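Projects > Stolcombe Room > Updates

We use cookies to keep this site running. Accept | Manage settings

Stolcombe Room refit — progress report for September

Quick one this month, sorry, writing between deliveries. Short version: room is usable, furniture mostly in, money on track, two things late. Details under each bit.

Spend so far. $1,245 out of the furnishing line, all receipts scanned and in the shared folder. Biggest piece was the tables from Rangel. Next was delivery, which hurt. Paint came from leftovers at the Cinddale site so that cost us nothing but a drive. Would like to move whatever is left under paint over to shelving if you are OK with that — need a yes or no by Wednesday please.

Tables. Went with plain white in the end. Looked at the darker ones, too heavy for a room that size, and the white bounces the light around nicely. Smooth tops, easy wipe. They do show every mark though. A few specks and scuffs near one edge already and a faint smudge further back on the same top. Will try a melamine sponge on those before anybody starts talking about covers. No covers in the budget anyway. 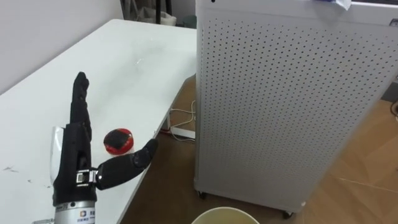
Hisness

Layout. Table end goes right up by the tall white cabinet with the round holes all over the front. Cabinet stays on the floor, not up on a plinth like the first drawing had it. Keeps the two whites together and leaves the long wall free. One worry is wiping down between them, the gap is going to collect dust and I want it on the cleaning list from the start. Also no more shoving furniture against the perforated side, whatever happens.

Small stuff on the tables. Clear plastic cup and a little red thing with a black top are sitting out at the moment, both need a home. Asking for one shallow tray per table, cheap ones. People put things down near the front edge and thats how stuff ends up on the floor.

Late items
- shelving, supplier has pushed it back twice, now promising October
- blinds, measured wrong (by me), reordered, no charge for the swap

Bookings. 114 sign-ups for the room on the first list, more than I planned for. Four groups have asked for a regular slot. Have not confirmed any of them untill the shelves are up, they all want somewhere to leave things overnight.

Next month: shelves, blinds, trays, second coat on the door frame. Then a proper walk round with you if you can make it, mornings are best.

4 comments | Share this update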